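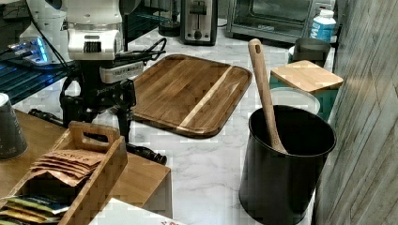

The Yensuk Board

A large rectangular cutting board in dark brown acacia, with one pale stripe running across it on the diagonal. We are asked whether the stripe is meant to be straight. It is meant to be exactly as it is.

A routed groove follows the border and will hold the juice of a respectable tomato. A disrespectful tomato is your own affair.

Size: 447 mm on the long side
Weight: 3 kg
Finish: food-safe oil, 2 coats
Made in: our Sternthorpe workshop

Acacia varies. Yours may be streakier than your neighbour's, and if that is going to cause trouble we suggest you both order from the same batch. 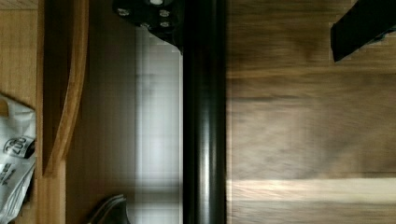 Can it go in the dishwasher?

Please don't. Wash it by hand in warm soapy water, dry it with a cloth and stand it on its edge overnight.

Oil it when it starts to look thirsty. A tin of Urnik board oil is enough for 15 treatments, or one if you knock it over. Wipe it on, go and do something else, and wipe off whatever is left.

The board lives happily out on the worktop between the toaster and the cereal, where most of ours have ended up despite firm plans for a cupboard.
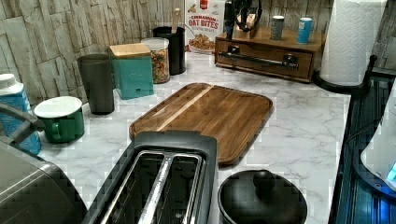 It also does for bread, cheese and the sort of lunch that never quite reaches a plate. Raw meat deserves a board of its own – we sell a smaller one for that.

Collection from the Prerkamthorpe shop is free. We close at noon on Thursday.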